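Tandis March Speaker Kit

Hire and sale from Hiltolard, Eston
Stock code 1821

The Tandis is a battery-powered speaker and microphone kit for rallies, marches, vigils and outdoor public meetings. It is a 25 watt unit with a shoulder strap and a pole socket, so it can be carried at the front of a march and then set on a stand once everyone reaches the steps or the park. It does the job between a hand-held megaphone and a full stage system.

Most of our hire customers are unions, residents' groups, student associations and candidates in local elections. The kit is also used inside halls where the built-in sound is poor or the organisers don't have access to it.
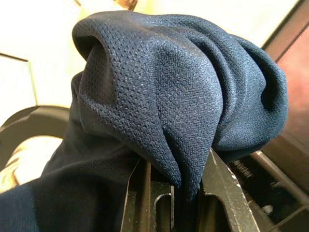 Navy fabric with a fine textured surface.

What's in the kit

Speaker with shoulder strap
Wired hand microphone
Wireless hand microphone
Charger and mains lead
Foam windshields for both microphones
Folding stand
Printed quick-start card

The speaker runs for 10 hours at speaking volume on a full charge. Playing music or running the siren flat out will shorten that. The battery can't be swapped in the field, so charge it the night before and bring the mains lead if there is power where you're ending up.

Using it on a march

One person should carry the speaker and another should do the talking. The wired microphone is the better choice on the move, as radio signals get crowded in city centres when television crews and other groups are all working in the same few blocks. Keep the wireless one for speeches after you arrive.

Point the speaker back over the crowd and hold the microphone behind it to avoid feedback. If chants at the rear are falling out of step with the front, slow the pace of the call. A second kit halfway down the column helps – we can set two units to different channels before they go out. 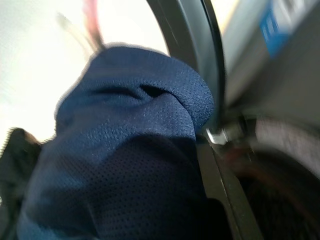 The volume dial has a stop at the three-quarter mark. Press it in to go past that point. We suggest leaving the stop on when you are near hospitals, schools or courts, and in any place where your permit has a sound condition written into it.

Permits and local rules

Rules on amplified sound in public places are set locally and they change. Some councils treat a carried speaker the same as a megaphone, and others want a separate application. Check with the council and the police well before your date, and ask for the answer in writing. Grounds around a parliament or legislature often have their own rules and their own office to apply to. We can supply a one-page spec sheet to attach to your application, showing output, weight and power source. Hiltolard does not apply for permits on behalf of customers.

Hire terms

The shortest hire is one day and the longest is 6 weeks. Collection is from the Eston counter after 9 a.m., and returns are due by 4 p.m. on the last day. A refundable deposit applies to all hires, including those by registered charities. Bookings for August fill early, so get in touch ahead of time.
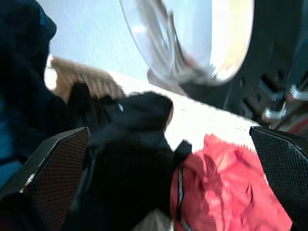

Light rain won't harm the speaker if the rear flap is closed. The wireless microphone is not rated for rain and should be kept under cover. Damage from water inside the microphone is charged to the hirer.

Buying a kit

New kits are sold with a two-year warranty on the speaker and one year on the battery and microphones. Ex-hire kits come up now and then at a lower price, tested and fitted with a new battery. Ask at the counter to go on the list.

Related products

Tiongson hand megaphone
Tiongson stage speaker pair
Spare foam windshields
Replacement shoulder strap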